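From: Kerstin Görtz
To: lesdale-toyshare list
Subject: Re: [toyshare] Sorting table on Wednesday

Joscha Lenz wrote:
> Hi all, two questions before Wednesday. Are the building blocks
> still going out in the cardboard boxes, or have we moved to the
> clear trays? And does anyone know where the soft toys go while
> they wait to be checked? Last month I found a bear in with the
> puzzles. I can bring fruit for morning tea if that helps.
>
> Joscha

Hi Joscha,

Clear trays from now on. The cardboard went soggy in the shed over winter and Leonie has put what was left of it in the recycling. The acrylic trays hold less than the boxes did, so please don't heap them. If a set won't fit flat, split it over two trays and write the same number on both labels.

Soft toys can sit in a tray with the blocks while we're sorting, but they go out separately. Check the seams and the eyes, then put them in the blue tub by the door. Anything with a loose eye goes home with Dörte for mending.

The catalogue is up to 700 items and 40 of those have no colour written on the card. If you pick one up, please fill that in while it's in your hand. "Red blocks" is plenty, you don't need to name the shade. 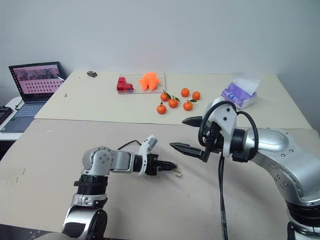
Yes please to fruit. Mandarins are best as they don't need a knife, and they can go at the back of the table with everything else. Peel goes in the compost bucket, not the bin under the sink - Malte emptied that one last time and wasn't thrilled.

Small metal clips: I keep finding these on the tabletop after we pack up. They come off the label bundles. Have a look over the surface before you leave and put any you find in the jar on the windowsill, as the under-twos group has the room straight after us.

Doors open at 9.30. Malte has the key this month.

Kerstin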